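Home | Fiction | Essays | Archive | Submit

The Notice Period

2026-04-24
By Lorna Moncrieff

14 shares | 2 comments

The Office of Tenancies wishes to inform the occupant of Room 230 that his request for an extension has been received. It was received in September, and it has been placed in the order in which such requests are placed.

Mr. Rikard read the letter standing up. He had lived in the room for most of his adult life and had never asked the Office for anything except, once, a replacement key. He wrote back the same evening. He thanked the Office for its attention and asked what order that was.

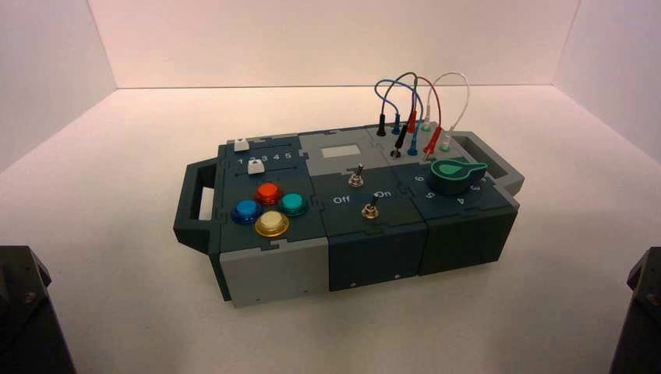
The reply came under file number 1606. It stated that the order was an internal matter. It further stated that the occupant's use of the word "home" in his letter had been noted, and that the preferred term was "unit." A form was enclosed for the correction.

He filled in the form. Under Reason for Error he wrote that his wife had used the word, and that he had picked it up from her. Under Present Address of Wife he left the line blank – then, fearing a delay, he wrote the name of the cemetery.

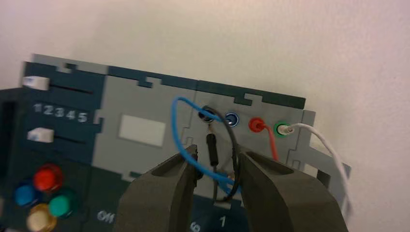

FICTION / SHORT STORIES

The file passed to a clerk named Dvorak, on the second floor, who was required to return any form with an irregular address. She had the stamp in her hand. She read the line again and put the stamp back in its tray.

The Office of Tenancies wishes to inform the occupant of Room 230 that his correction has been accepted in part. The occupant may continue to use the disputed word in correspondence. The extension is granted for the period requested. As no period was requested, none has been entered.

Mr. Rikard folded the letter along its original creases and placed it in the drawer with the spare key. Then he put the kettle on and took down two cups, and after a while he put one of them back.

Previous | Next | More Fiction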